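What the Plukance club is teaching, and what it says it's teaching
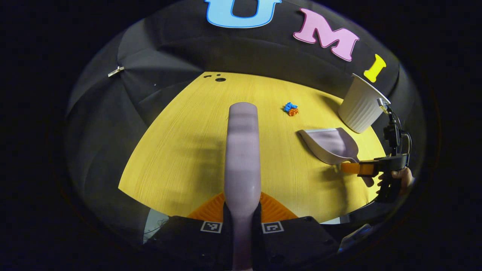

My kid joined the Plukance robotics club in June, and I have now sat through enough parent evenings to have opinions. The flyer promised that students would "train robots of the future." What the students do is tidy a table by hand, with grippers, over and over, and record it. One gripper holds a dustpan by its orange handle, there's a crumpled blue and orange toy to deal with, and a ribbed paper cup sits tilted near the back corner. The target for the term is 200 recordings. I asked what happens after number 200 and got an answer with the word "pipeline" in it.

I'm not against any of this. The kids like it, and cutting foam letters for a backdrop is a decent way to spend an evening at that age. But the club charges for 8 sessions, and three of them so far have gone to sweeping. If my kid came home from cooking class having only held the spoon, I'd ask questions there too.

The instructors keep pointing to the Wandemell showcase, where last year's group had an arm clearing a table by itself. I watched the video. It got through three objects and then the clip ended, which is a funny place for a clip to end. I'd like to see the fourth.

What I want is for someone to let the students look at the failures. Put the bad recordings up on a screen and ask why they're bad. My kid couldn't tell me what makes one good, and neither could the other two parents I asked in the parking lot. We're signed up through the end of the term, so I'll be back in that folding chair.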